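Lukuncombe garage chain's 'lifetime' underseal offer leaves drivers with questions

4 Aug 2025

Drivers in Lukuncombe are being offered a new rust treatment for their cars, with a guarantee that the firm behind it describes as lasting for life. Whose life, or what sort of life, takes a bit of reading to find out.

The treatment is called Tinex and is sold by Tasico, which runs two workshops in the town. It is a sprayed coating for the underside of the car, covering the sills, the floor and the inside of the wheel arches. The price is £184 for a small hatchback and more for anything bigger, with vans quoted separately. Bookings opened last week and the firm says August is nearly full.

Underseal is hardly new. Most garages that do welding will put some on after a repair, and plenty of home mechanics do their own with a tin and a brush. Tasico's leaflet says Tinex is different in that it "moves with the metal" and will not crack in cold weather. The leaflet does not say how this was tested, or on what. Asked for the results, the firm said they belonged to the manufacturer and could not be passed on.

The manufacturer is not named in the leaflet either.

What the leaflet does give, in fairly small type on the back, is the list of conditions. The car must come back every year for an inspection, which is charged for. The inspection must be done at a Tasico workshop. Any chip or scrape found has to be made good there and then at the owner's cost, and if the owner says no, the guarantee ends. It also ends when the car is sold, so the next owner gets nothing. A missed inspection has the same effect, with two weeks' grace either side of the date.

Cars with rust already showing are accepted, but the rusty parts are left out of the cover. That will come as a blow to the people most likely to be interested. Someone with a ten-year-old car and a worrying note on its last MOT is the natural customer for this kind of thing, and that person would be paying to have the good metal protected while the bad metal carries on as before.

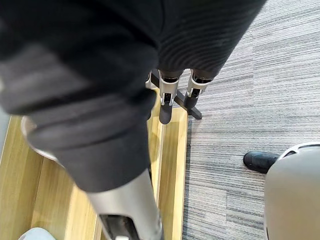 Does a coat of underseal help a car get through its MOT?

Only in the sense that sound metal stays sound for longer. It does nothing for a sill or a chassis section that has already gone weak, and thick sealant over a rotten patch just hides the work that needs doing.

The point about hiding things has come up locally before. Dimitriou, the family-run body shop by the old cattle market, has been welding sills and jacking points for as long as most people in the town have been driving. It does not sell Tinex and says it has no plans to. It would say that, of course, as it earns its money from cutting out rust and would hardly welcome a product that stopped it. Still, its complaint is a fair one. The workshop says it regularly sees cars where a fresh black coating has been put straight on to damp, flaking metal, and where the rot has carried on quietly underneath until a foot or a jack goes through.

Tasico says this cannot happen with its treatment. Each car is pressure-washed, left to dry overnight under cover and brushed down by hand before the coating goes on. All of that would be good practice. The booking page, though, offers a same-day service to customers who drop off before nine in the morning, and it is hard to see how a car can be dried overnight and handed back by teatime. The firm said the same-day service used "a different drying method" and left it at that.

There is also the matter of the posters. They have gone up at the bus station and along the ring road, and they claim that Tinex could save the average driver £1000 in welding bills. No period is given. It might be over three years or over twenty, and on a car that would never have needed welding it would be nothing at all. Asked where the figure came from, Tasico said it was based on its own repair records. It did not offer to show them.

None of this means the coating is a bad one. It may be very good. A well-prepared car with a decent layer of protection underneath will normally last better than one without, and the roads here get plenty of salt in winter. The price is not out of line with what other places charge for a thorough job. The trouble lies with the word "lifetime", and with adding up what those yearly inspections will cost on top.

Anyone thinking of booking would do well to ask for the full conditions on paper first, along with the current inspection charge and whether it can go up. The leaflet says only that it is "reviewed from time to time". It is also worth asking for photographs of the underside taken after cleaning and before spraying. Tasico says it will supply these if asked, though they are not part of the standard package.

Owners who already have doubts about the state of their sills should have them looked at before any coating goes on – preferably by someone who is not selling it. The introductory price runs until the end of the month. The firm would not say what the price will be after that.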